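Flolton Repair Library: progress report to the Bustamante Fund, second period

You asked us to be plain about what the grant has and hasn't done, so I'll start with the number everyone likes. We logged 1186 loans between January and June. I don't trust it much. A renewal counts as a new loan in our software, and one household that keeps renewing a carpet cleaner can look like a whole street of happy borrowers. We've asked Dutari, who supply the software, to split the two. They say it's coming. They said that in the last period too.

The Cildale branch opened in March, two months behind plan, and is open 6 hours a week. Turnout is thin before noon and decent after 4 p.m. I would not call it a success yet. The proposal promised that a second branch would cut waiting times at Flolton, and I can't find any sign of that in the records. Pressure washers and tile cutters still have a waiting list at both places.

Repair evenings are going better, though I have doubts about how we score them. An item is marked "fixed" if it works when it leaves the table. We called back some 8 owners to check, which is far too few to prove anything, and two said the fault had returned within the month. We'll call more next time and report whatever we hear.

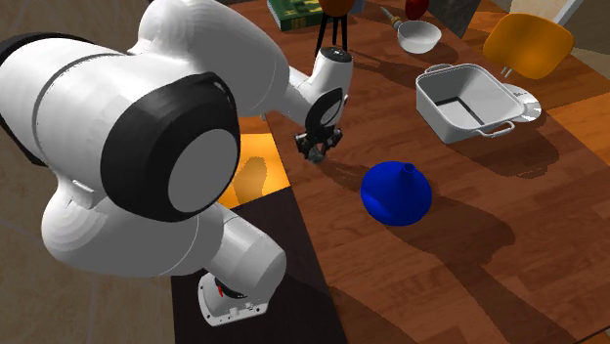
On money, we are under budget on wages and over on spare parts, mostly belts and batteries. We'd like to move the unspent wages across instead of returning them. We are not asking for a third branch, whatever the original plan says, until Cildale has a full year behind it.

Related items
First period report
Loan rules and deposits
Cildale opening hours

Contact Flolton Repair Library | Copyright Flolton Repair Library | Back to top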